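Budgeting for a Folding Cell: Where the Money Goes After the Arms

Equipment

The quote that Geert Van Loon took to his finance director in May covered two arms, two grippers, a controller and a year of software support. It ran to one page. The budget that was finally approved ran to eleven, and the arms were less than half of it.

Van Loon is operations manager at Declercq, a garment rental and laundering business that supplies sports clubs and schools. The plant at Flandale washes, sorts, folds and bags team kit. Washing and drying were automated long ago. Flat goods such as towels go through a conventional folding machine. Shorts, track pants and tops are still folded by hand, and that is the job Declercq wants to move, in part, to a two-arm cell.

Small garments are a poor match for fixed folding machines. A towel folder expects a rectangle fed square to the belt. Shorts come out of a dryer in a heap, sometimes inside out, with an elastic waistband that pulls the fabric out of shape. The equipment has to find an edge, spread the garment and fold it, and each of those steps can fail in its own way. A buyer who prices only the folding step will come up short.

Start with the garment list

Lotte Geerts, a process engineer at the integrator Cirkon, asks clients for a garment list before she will discuss hardware. The list gives each item by fabric, size range, trim and share of weekly volume. Declercq's first version had one line for shorts. The second had nine.

"Lined and unlined shorts are two different products to the gripper," Geerts says. "If the fingers close on the shell and miss the lining, the fold looks fine from the top and comes apart when you lift it."

The list sets the scope of the acceptance test, and so the price. Cirkon priced the cell against the four garment types with the highest volume and listed the rest as options, each with its own line for setup and training. Van Loon took two of the options and dropped the others. Hooded tops stay with the hand folders.

Fingers are a consumable

Most first-time buyers treat the gripper as a fixed asset. The body of it is. The fingers are not, and they belong in the operating budget along with belts and filters.

Fabric is abrasive, and a finger that must slide under a hem against a padded table wears at the tip first. Declercq's maintenance plan calls for an inspection every 500 operating hours and a spare set on the shelf at all times. Kimutai Bakilana, who runs maintenance at Flandale, asked for a second spare set and got it. His argument was lead time. The supplier, Prutex, ships fingers to order, and a cell waiting on a small molded part costs as much per hour as a cell waiting on a motor.

Bakilana also had the changeover procedure written into the purchase contract. A finger swap has to be possible with hand tools, by one technician, with no recalibration beyond a touch-off routine. Geerts regards this as the most useful clause in the document. The first draft from Prutex required a service visit.

The work surface

The table gets little attention in most proposals. On a hard top, a finger has nothing to press into and tends to skate over thin fabric or jam against the edge of it. A padded, cloth-covered surface gives slightly and holds the lower layer of the garment in place while the upper layer moves. It also collects lint, wears, and has to be replaced.

Color matters too. Mid-gray covers are common since they separate well from both white and saturated kit in the camera view. Declercq budgeted for replacement covers on the same schedule as the fingers, with one cover in use and one in the wash. The plant at least has no shortage of washing capacity.

Cameras and light

Vision was the line that moved most between the first quote and the last. Cirkon's early layout used a single overhead camera. The approved one adds a camera at each wrist, which raised the hardware cost modestly and the integration cost by a good deal more. Every additional view has to be mounted, cabled, calibrated and kept clean. Cable is the weak point. A lead that flexes with the wrist all day has a finite life, and the connectors should be on the spares list next to the fingers.

Lighting came in under budget. Soft, even light from existing ceiling panels was judged good enough, and the money set aside for dedicated fixtures went into the contingency.
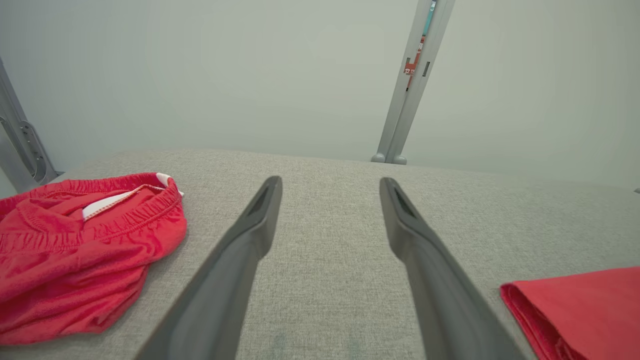
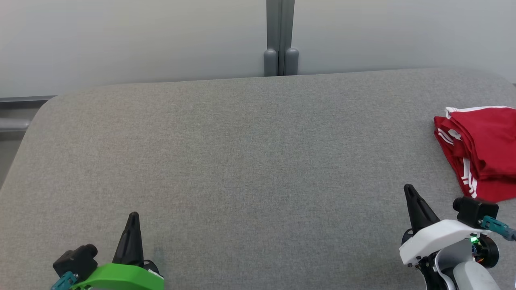

Red sportswear on a gray fabric work surface, from two camera positions.

Throughput and the payback figure

The payback calculation that circulates in sales material divides the cost of the cell by the wages of the people it replaces. Ludger Seidel, who advises laundries on capital spending, throws that figure out at the first meeting. A cell of this kind is slower per piece than a trained folder. Its value lies in the hours it can run when the plant is otherwise short of staff, chiefly the late shift.

Seidel's model uses three inputs: pieces per hour at accepted quality, hours available per week, and minutes of operator attention per hour of running. The third is the one that sinks projects. A cell that needs a person for 10 minutes in every hour can share an operator with the bagging line. At twice that, it needs an operator of its own and the case falls apart.

Declercq wrote the attention figure into the acceptance test. It will be measured over a full shift, on unsorted kit straight from the dryers, with plant staff at the controls.

Floor space and the dull items

Bram Van Wijk, the site's facilities planner, contributed the longest section of the budget. It covers guarding, a power drop, network cabling, a compressed air line that was later deleted, and the relocation of a cart lane. Carts have to reach the cell from one side and leave from the other, which cost Declercq a storage rack. The rack is now in the corridor outside the boiler room and has its own line in the budget.

Training is entered at four operators and two technicians. Van Wijk recommends paying for it twice, at handover and again after six months.

Contingency was set at 15 percent. Seidel had asked for 20. Delivery is planned for the quiet period between seasons, and the hand folding tables stay bolted to the floor until the acceptance test is signed.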